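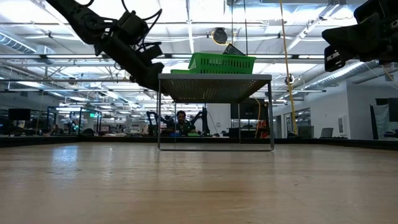 Chapter 6
Vacancies and the Search for Work

6.1 Why jobs stay empty

In most towns there are people looking for work and employers looking for staff at the same time. This chapter asks why the two groups do not simply cancel each other out.

Take the town of Narthorpe, which has a labour force of 1000. In March, 540 residents work in services and 420 in manufacturing. The remaining 40 are unemployed, so the unemployment rate is 4 per cent. Local firms are also advertising 125 posts, more than three for each person without a job.

Miloslav Charvát was a machine fitter. The largest employer with vacancies, Pandus, wants payroll clerks. Anderson Honorato has payroll experience but lives in Lins and cannot reach Narthorpe before nine. Economists call the first case a skills mismatch and the second a geographical mismatch.

A third cause is time. Even a suitable applicant must find the advert, apply and wait for a reply. Unemployment of this kind is called frictional, and we begin with it in section 6.2.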